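Teach it like you'd teach your nephew

I spent most of May learning to fold laundry. I've been folding laundry since I was tall enough to reach the dryer, so you'd think there wasn't much left to pick up, but I was doing it through two robot arms, and that puts you right back in kindergarten.

The outfit is called Moya, a small workshop in Udatcombe with more extension cords than chairs. They pay people by the evening to run the arms by remote control, and every run gets recorded so the software can learn from it. I signed on because I was curious and because Wednesday nights were free. I came out of it convinced that showing is the best idea anyone has had about robots in my lifetime, and I'd like to make the case to people who still picture a programmer typing out where each finger goes.

Try writing down how you pick up a T-shirt. Go on, I'll wait. You pinch it somewhere near a shoulder, except you don't know where the shoulder is until you've lifted it a bit, so you pinch wherever, give it a shake, and catch the seam when it swings past. There's a whole lifetime of fiddling in that one grab! I couldn't put it into sentences for a person, never mind a machine. But I could do it, with the controls in my hands, and the machine got to keep the whole wobbly business — the hesitations, the second pinch, the little tug to see if the cloth was caught.

My first night I managed 2 clean folds in three hours. By the end of the month I had 259 runs to my name, and the tea towels were lovely.
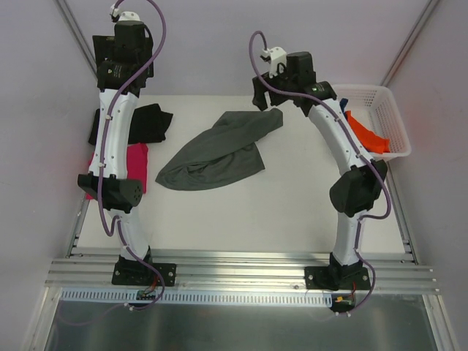 Surely you're only teaching it your own bad habits, wrote Hirnero under my first post about all this, and a factory would never train a new hire by letting them copy whoever happened to be on shift.

I've chewed on that one a lot, and I think it's half right. I fold sleeves the way my mum did, which is wrong according to everyone I've ever lived with, and I'm sure some of that is in the recordings now. But a shop floor does teach by copying, and always has. I learned to run a bandsaw by standing next to somebody for a week. The cure for one person's habits is more people, and Moya had the good sense to bring in all sorts: a retired upholsterer, a couple of students, a fellow who'd only ever folded tarps. Where we all agreed, the agreement probably meant something. Where we didn't, well, there's more than one way to fold a sock.

What I'd push for is keeping the messy runs. Of my 259, they marked 71 as failures, and there was talk of binning the lot. I argued hard against it. A dropped shirt picked up again is some of the best teaching in the pile, as long as it's labelled honestly, and a robot that has only ever seen tidy work will have no idea what to do with an untidy colour wash on a Sunday.

I'd love to see community centres and libraries get a rig like this, so that the people showing the work are the people who do the work. Cleaners, cooks, anyone with good hands. And pay them properly, please, and put their names on it if they want that. I'm back on the arms in the fall, and I've already asked for the fitted sheets.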